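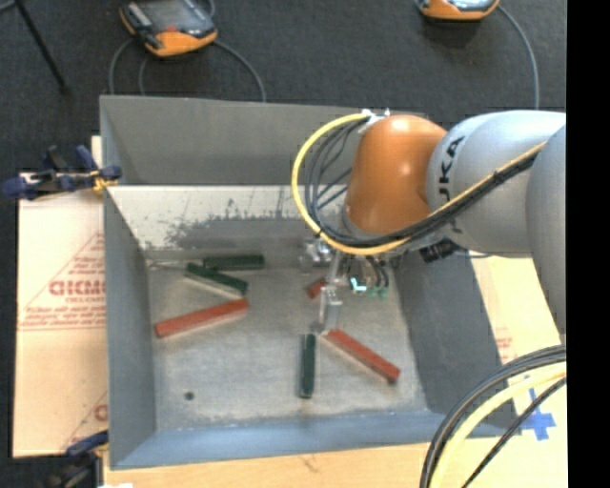 # Drostow method

The **Drostow method** is a procedure for teaching a robot arm to pick objects out of a bin by letting it fail at the job a great many times and keeping careful notes. It was developed at the Varnska automation laboratory and takes its name from the lab's street, the building having no other distinction. The method is used mainly for plain, blocky parts lying at odd angles on a bin floor, such as the red and dark green blocks of the standard Varnska setup.

## Background

Picking parts from a bin was long handled by matching each part against a stored model of its shape. This works well when the part is known, the light is kind and the bin is clean. Bins are seldom clean. Scratched metal throws back glare, and a scuffed rear wall can offer the software a wide choice of edges that belong to no object at all. Early trials at Varnska used a new bin and gave excellent results, which lasted until the bin was no longer new.

The Drostow method drops the stored models. A small network looks at the view from a fixed camera and scores possible grasps, each given as a point, an approach angle and a finger opening. The arm tries the best one, and the attempt is logged as a success or a failure. The network is then retrained on the log.

## Procedure

A training run is divided into rounds of 80 attempts. Each round goes as follows:

1. Blocks are tipped into the bin by hand. Placing them neatly is forbidden, although early logs suggest that some operators could not help themselves.
2. The arm moves out of view and the camera records the bin.
3. The network proposes 5 grasps, and the planner throws out any that would drive the gripper into a wall.
4. The arm tries the highest-scoring grasp that is left.
5. A lifted block is dropped back into the bin from a low height, so that each pick also sets up the next one.

After 3 failures in a row the arm pushes sideways across the floor before trying again. This move is called a *stir* in the published work and something shorter in the lab.

The software that runs the loop is called Pace. It was named for the speed its authors hoped to reach and has kept the name.

## Results

The first rounds are poor in a fairly uniform way. The network tends to favor the middle of the bin whether or not a block is there, and it shows a lasting interest in scratches. Performance improves once the log holds enough failures near walls and corners, and long blocks lying apart from the others are learned first.

Two blocks lying close together remain the hard case. The gripper needs room for a finger on each side, and a narrow gap may leave room for neither. Later versions score a push and a grasp together, so that the arm can separate a pair before picking. This cut the number of stirs but made each cycle longer, and the two effects come close to canceling out.

## Criticism

A group at Fumov repeated the work and reported that a network trained in one bin did badly in another of the same size. The Varnska team replied that the second bin should be given its own training run. The Fumov group said that this was their point.

A second complaint concerns the low drop in step 5. Blocks released this way usually come to rest flat, so the log has few examples of a block leaning steeply against a wall - a pose that real bins produce without being asked. Varnska now empties and refills the bin every 2 rounds.

## See also

- Bin picking
- Grasp planning
- Self-supervised learning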